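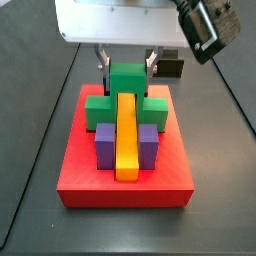

Why does the arm stop with fault 487 when it is placing a puzzle piece?
The Stonik controller has felt more push-back than the force limit allows. Usually the piece is sitting on the rim of its slot and the arm is still trying to win the argument.

7.3 Clearing fault 487

CAUTION: Press the stop button before you reach in. The gripper stays closed during a fault and has no opinion about fingers.

1. Write down the step number on the Vivport screen. You will not remember it later.
2. Select Jog, then Slow. Raise the arm straight up until the piece is clear of the red base.
3. Look at the green piece between the fingers. If it has slipped or twisted, support it by hand, open the gripper and seat it again.
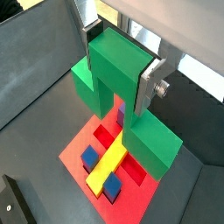 4. Check the slots for crumbs, tape and whatever else the last shift was eating.
5. Press Reset, then Resume.

Note: Fault 462 is a lost grip. It looks much the same and has its own section (7.4).

Do not raise the force limit above 120 to make the fault go away. It goes away, and so does the puzzle.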